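Lists > Small Investors > Archive by thread

Search this list Go

Hi all,

I finally sat down with the Sperling half-year numbers, and I'm more cheerful than I was in August! Sales are up, debt is down, and they opened 4 new stores without borrowing for any of them. I still hold 146 shares and I'm not selling.

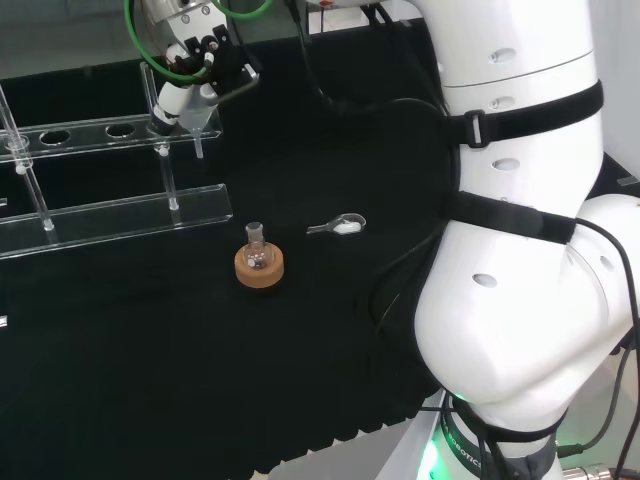

TORONTO, January 28, 2018 - Sperling's board has confirmed the dividend, payable to everyone on the register at the end of the quarter. It's the same amount as last year (boring, I know, but I like boring). What bugs me is inventory. They're sitting on over 65 days of stock, and the report blames it on a slow fall season in outerwear. Maybe so. I'd want to see it come down before I bought any more.

Taras asked whether I'd swap into Sumus instead. I looked, and the price already assumes everything goes right for years, so no thanks.
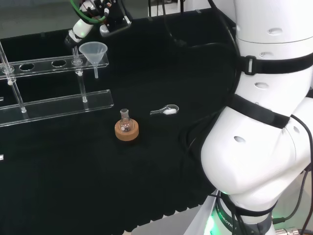
Mandla Mabuza wrote:

> I'd worry less about the stock and more about the leases. Page 459
> of the annual filing (yes, I got that far) has a big batch of them
> coming up for renewal together. If rents jump, your boring
> dividend gets a lot less boring.

Good catch, Mandla, I'd skipped the lease notes completely. Do you know if the renewals have caps on them? I'll write to investor relations and post whatever they send back.

Oleksandra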